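Ostthorpe bench build, a thread. Kettle's on, the simulator's open, and I've been promising Noman Mughal a proper update since May so he can stop messaging me about it.

1/ Quick recap for anyone new. I'm building a two-arm sorting bench for our shared workshop in Ostthorpe. One arm does the lifting, the other helps out with awkward bits. I'm doing the whole job in simulation first, as I've already bent one real bracket this year and I'm not made of brackets.

2/ The job itself is dull on purpose. Wooden offcuts go in a bin, the arm picks them out one at a time and drops them in the round tray. That's it! If it can do that all evening without me hovering over it, I'm happy.

3/ I started from a table file Khurram Afridi made for his own project (he calls it Wostance, don't ask me, I did and got a very long answer). Lovely file, except every part was saved in a different unit. My first bin loaded in bigger than the room.

4/ Two evenings on scaling. Two! I now have a note taped to the monitor that says METRES in red pen.

5/ Next problem was the bin walls. The arm comes straight down, fine, but the fingers kept clipping the rim on the way in. I moved the approach point up by 40 mm and made it wait there a moment before going down. Much calmer to watch.

6/ Then the block started shooting off across the table whenever the fingers touched it. Proper cartoon stuff. That was friction set to nearly nothing, left over from some test I'd forgotten about. Fixed in ten seconds after an hour of blaming the gripper.

7/ Someone asked about numbers. Last night I left it going for 300 tries and it got hold of the block on 211 of them. I was hoping for better, but the week before it was 124 out of the same 300, so I'm not sulking.

8/ Most of the misses are when the block ends up tight in a corner. The fingers need a bit of room either side and there just isn't any. Khurram reckons I should nudge the block out first and then grab it. I reckon he's right, and I'll be telling him so in the smallest possible font.

9/ The second arm mostly waits its turn for now. I've parked it up high so it can't swing into the first one's elbow. Getting them to share the space nicely is a job for when the picking is solid.

10/ For those who like this sort of thing: I'm calling my control script Treson and the tray settings live in a file called Huang. Both names came off a list Noman wrote on the back of a receipt. I've stopped arguing about names.

11/ Where the pick has got to this evening, big arm down in the blue bin after a little tan block, small arm up out of the way, tray over on the left.
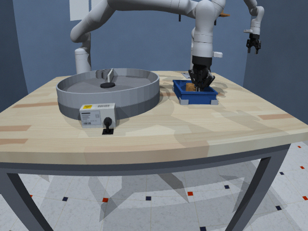 12/ Still to do: the corner nudge, a gentler drop into the tray, and a stop button I can reach without putting my tea down. If you've done corner picks with a chunky gripper, please shout, I'd love to see how you went about it. Back on it tomorrow after work.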